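4.2 Attribution of loan proceeds in the case files

The second stage of the coding dealt with how court records connect a fraudulently obtained relief loan to a later act of violence. The sample for this stage consisted of 33 case files in which the indictment named both a loan offense and a violent offense, drawn from the 200 files described in Section 3. In 28 of them the prosecution claimed a direct money trail, meaning that a named withdrawal or transfer was said to have paid for the violent act. The remaining files mention the loan only as background, usually in the part of the indictment that deals with the character of the defendant's finances.

Each file was read in full by two coders working separately. A claim of direct funding was coded as strong when the record contained a bank statement, a dated withdrawal and at least one message or witness statement that tied the withdrawal to the act. It was coded as weak when any of these was missing. Files in which the withdrawal came before the loan was paid out were set aside and treated in Section 4.4, as they raise a separate question about whether a defendant spent savings in expectation of the loan.

The main difficulty is that money in a checking account is not labeled. When a loan deposit is mixed with wages, cash deposits and transfers from relatives, any later withdrawal can be assigned to any of these sources, and the answer depends on the accounting rule chosen. Courts in the sample used at least two such rules without naming them. Under the first, the most recent deposit is treated as spent first, which favors the prosecution where the withdrawal follows the loan by a few days. Under the second, the lowest balance between deposit and withdrawal limits what can be traced. We applied both rules to every file with a complete set of statements and recorded whether the claim survived.

Claims that survived the first rule but failed the second were common in files with frequent small transactions. This was expected. Accounts of this kind tend to fall close to zero between deposits, and the lowest-balance rule then cuts off most of the traceable amount. The coders disagreed most often on files where the balance was restored by a cash deposit of unknown origin - a pattern that neither rule handles well. Such disagreements were settled by a third reader, Leonie Dreßler, who had not seen the earlier codes.

A further source of error lies in the recordings. Jail calls and interviews are often the only evidence of what a payment was for, and the transcripts in the files vary in quality. Passages marked as inaudible were more frequent in calls made in the evening, when the shared phone areas are loud. We did not attempt to fill these passages from context. Where the only statement linking payment to act stood next to an inaudible passage, the file was coded as weak, even if the court had accepted the transcript as read.

Transcripts were aligned with the audio in Drotis, and the coded segments were then exported to Mamar for the agreement statistics. The Revcombe transcription rules were used with one change: overlapping speech was given its own line for each speaker. The change adds length to the transcripts but made it easier to see whether an answer belonged to the question printed before it. In one file the order of two turns was reversed in the court's version, and the apparent admission was a reply to an earlier question about rent.

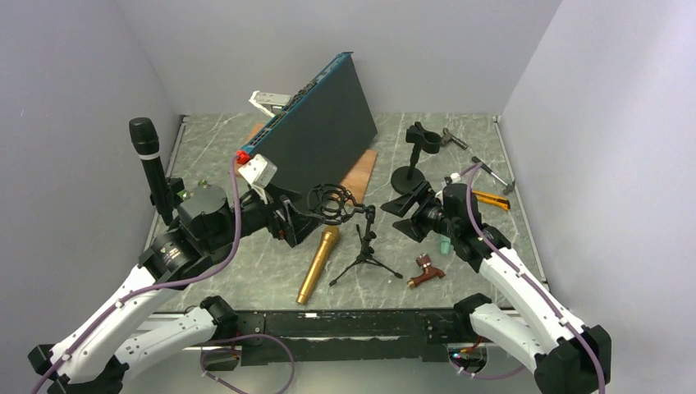 Figure 3. Audio equipment and hand tools on the work surface, with a handheld microphone standing upright at left.

Agreement between coders was higher for the bank records than for the recordings. This difference remained after the files with missing statements were removed. It should be read with care, as the bank records leave less room for judgment: a date either falls after the deposit or it does not. For the recordings, the coders had to decide whether a phrase such as "take care of it" referred to the act, to a debt or to neither. The approach of Ruppert, which treats such phrases as neutral unless a price is named in the same call, was followed throughout.

Plea agreements form a special group. In these files the factual basis is agreed on by both sides and is rarely tested, so a strong claim may appear in the plea without the records that would support it. We coded the records and not the wording of the plea. The effect of this choice on sentencing outcomes is taken up in Section 5.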